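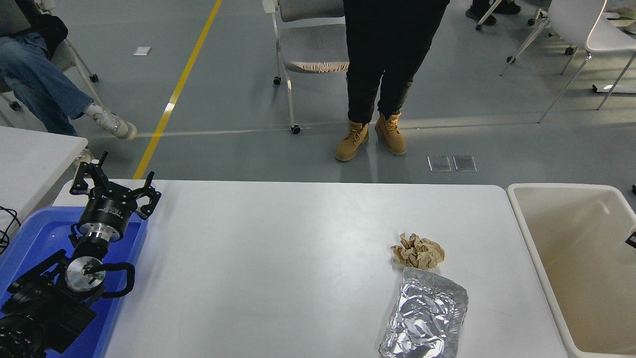 Tabletop sorting cell (budgeting and planning)

A tabletop sorting cell is a small work area in which one or more robot arms pick loose items off a table and put them somewhere else, most often into a bin or a tray. Planning for such a cell covers the choice of arms and grippers, the furniture they work over, the floor they stand on, the people who will be near them, and the money needed to keep the whole thing going after the first invoice has been paid. The subject has a modest literature of its own, much of it written by people who bought the arm first and the table afterward, and who would very kindly like the next buyer to do it the other way around.

The term is used loosely. Some buyers mean only the arms and their controllers when they speak of a cell, while others count everything inside the floor marking, down to the chairs. Quotes are easier to compare when the buyer writes down early on which of these is meant.

Scope of a purchase

A plan usually starts with the items to be handled. Light household waste is a popular first choice, being cheap, easy to replace and surprisingly varied. A ball of wrapping paper and a flattened sheet of aluminum foil may weigh next to nothing, but they ask quite different things of a gripper: the paper offers plenty of folds to pinch, and the foil may lie so close to the table that there is hardly anything to take hold of. Cups bring troubles of their own, as a thin paper wall gives way when the fingers close too hard.

For this reason many planners put their samples together before they ask for a single price. The Loscombe planning sheet, which has been passed from workshop to workshop with a good many pencil notes in its margins, asks for 30 sample items and a few words on each. It also asks how the items will get back onto the table after every round, a question that is very easily forgotten and that can take up a good part of somebody's afternoon.

One arm or two

A single arm costs less and is simpler to place. A pair lets each side of the table have its own destination, so that neither arm has to stretch across the full width, and one can carry on with light duties during a repair to the other. The second arm seldom doubles the bill, as the table, the bins and much of the setup time are shared, though it does bring extra cabling and a fair amount of thinking about what happens in the middle, where the two reaches overlap.
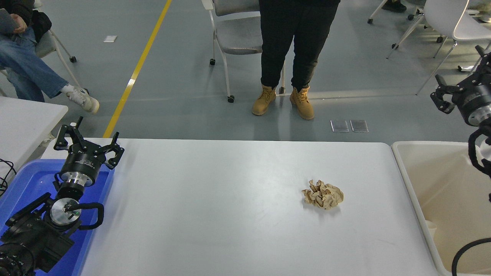
Fleris Technical College — Department of Applied Automation

Containers are best chosen together with the arms. A shallow tray on one side and a large open bin on the other make a sensible pair, and different colors help visitors and new staff to remember which is which. Rim height deserves a moment with a tape measure: the gripper has to clear it with an item hanging below the fingers, and an inch too much can mean raising the mount or buying a different bin.

Budget headings

The department's own guide, prepared by Hanna Krajewska and revised on 27th November, divides costs into purchase, installation, consumables and upkeep. The sums differ from site to site, but the headings travel well. For a small teaching cell, the guide sets aside 2000 dollars for furniture, containers, mounting plates and cable management, all of it kept apart from the price of the arms. An early draft had put the same things under "miscellaneous," where they were promptly cut.

Spare gripper fingers are listed as a consumable. So are cable ties, cleaning cloths and sample items. In the Praltus planning exercise, a two-year paper study used in the college's evening course, students who priced every small part separately arrived at a yearly upkeep figure of 1357 dollars. Fadwa Zaki, who wrote the exercise, suggests leaving the number odd when presenting it. Her feeling is that a rounded figure invites people to round it down again.

Delivery time belongs in the budget too, if only as a note. The exercise allows around 14 weeks between order and first use, and places the order in June so that the cell can be ready for the fall classes.

Floor space and people

The footprint of the table is only the beginning. There has to be room to stand, to sit and watch, and to roll a chair back without meeting a cable. A painted line on the floor is inexpensive and does a lot of quiet good, provided that everybody has agreed on what it means before the paint goes down. 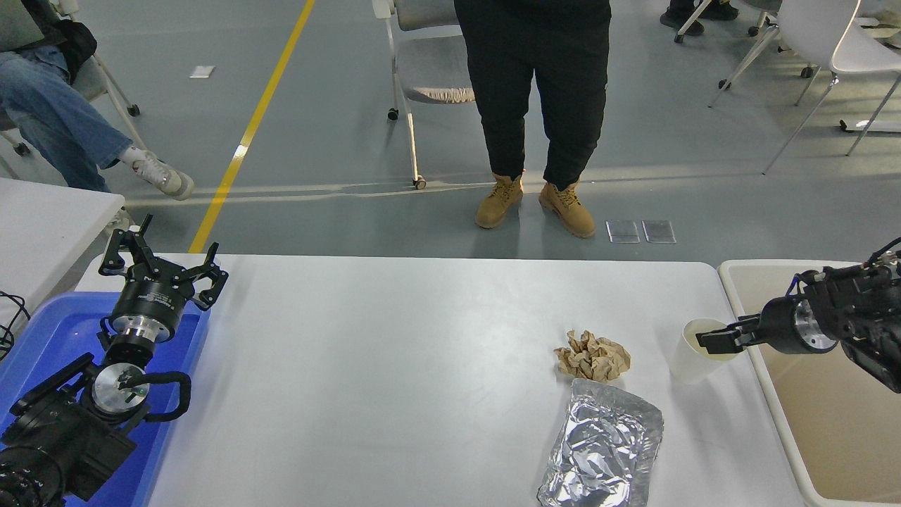
See also

Gripper selection for thin and crumpled items
Mai checklist for second-hand robot arms
Loscombe planning sheet
Floor marking in shared workshops
Spare parts and yearly upkeep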